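Chapter 6
Crumbs, Dust, and the Flat Surface

6.1 Why a tabletop deserves a whole chapter

Take a clean sheet of paper, fold it once, and draw the crease slowly across a table you believe to be clean. Then look at what you've collected! Most students doing this for the first time are surprised, and a few are a little upset. I think it is one of the best small experiments in housekeeping, and it costs you a sheet of paper.

Chapter 5 dealt with floors, where gravity and shoes do most of the work. Tables are a different problem, and to my mind a more interesting one. We eat at them, write at them, set down mail and bags and tools on them, and all day long little bits of those things stay behind. A crumb on a floor may sit for a week without bothering anyone. On a table it sticks to your sleeve, gets under your notebook, and turns up in the next thing you put down.

In the Ferkbridge workroom study, which we will come back to several times, 19 shared tables were checked at the end of each working day in December. The edges were wiped well. The middles were not, and the reason is lovely in its simplicity: people wipe as far as the arm wants to go and stop there. On the widest tables (the Arndale pattern, used in the study's larger rooms) the leftover patch was nearly always just beyond a comfortable reach.

Color matters too. A pale, matte top shows dark specks at once and hides flour, salt, and sugar almost completely. A dark glossy top does the reverse. Neither one is cleaner than the other, but they teach their owners different habits, and you will learn to check each kind in its own way: by eye on one, by low light or fingertip on the other.

By the end of this chapter you should be able to

choose between lifting, sweeping, and wiping for a given kind of debris
work a large table in overlapping strips, far side first
clear around labels and tape without loosening them
use the Kaufmann fold to get eight clean faces out of one cloth

Keep a dry cloth and a damp one beside you as you read. Section 6.2 starts with the dry one, and you'll want to try each stroke as it comes up. 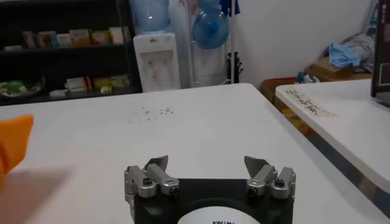
Figure 6.1 Dark specks on a white tabletop, with a strip of masking tape on the table next to it.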